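Two-arm sorting with a shared planner: final report, group Sterkance 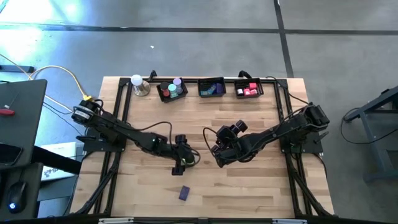
By Nilton Ñahui, Marleny Villanueva, Sebastián Ojeda
Advisor: Hortensia Ayala
Submitted May

What we wanted: one planner for both arms, pick a block off the table, drop it in the right bin, no collisions in the middle. Last year's code ran each arm on its own and used a lock on the center zone. Works but slow, one arm always waiting.

Setup. Two arms facing each other on the side rails, three perforated bins along the far edge, fixed camera. Purple block starts out in the open wood near the middle, so either arm could plausibly take it. That's the hard case for us.

Planner. Joint-space RRT over both arms together, then a smoothing pass. Self collision checks were the bottleneck. Sebastián swapped the full meshes for capsules and planning got down to roughly 60 ms for most requests. Cables are not modeled. They should be, we just padded the wrist capsules and moved on.

Perception. Color threshold plus a small segmentation net, trained on 1,424 labeled crops, of which 1,064 came from the old Derkdale set. Black grippers on light wood are easy to mask out. Dark purple vs. black gripper is not, the mask eats the block edge when the gripper is right above it. Fix was to freeze the block pose once the gripper gets close. Ugly but ok.

Assignment. Arm choice is just cheaper path wins. We had a bug were both arms got the same target if the costs tied, so ties now go left.

Not done: replanning mid-motion, gripper force feedback, calibration script still needs 2 manual steps (see the readme). Nelly Puma has the launch files if someone picks this up next term. Dont use the old config branch, the joint limits in there are wrong.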